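Open day at the Ristside robot lab

I finally made it to the Ristside open day in June, and I came home so happy that I talked through dinner. If you like machines even a little, go next year!

The big hall had the flashy stuff. Brurkico was running a sorting arm that moves 800 parcels an hour, and Swai had a little floor cart that kids could steer with a tablet (I waited my turn like everyone else). All fun. But I kept drifting back to the upstairs room, where people were teaching robots to fold laundry.

The way they do it is by folding clothes themselves, using grippers they hold in their hands, with a camera riding along to record every move. The project is called Dondel, and a sign by the door said they had 651 shirt folds so far and wanted 2,000. I stood there far longer than I meant to. Sleeves are hard! 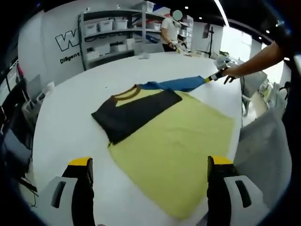
I got to try a pair of the grippers myself near the end, and wow - my hands forgot everything they know about shirts. You pinch, you miss, you pinch again, and then the fabric slides off while you're feeling proud of it. My one fold looked like a napkin after a party. I still asked if they could keep it.

Parking was easy, the coffee was free until 3 p.m., and the stairs are steep, so wear decent shoes.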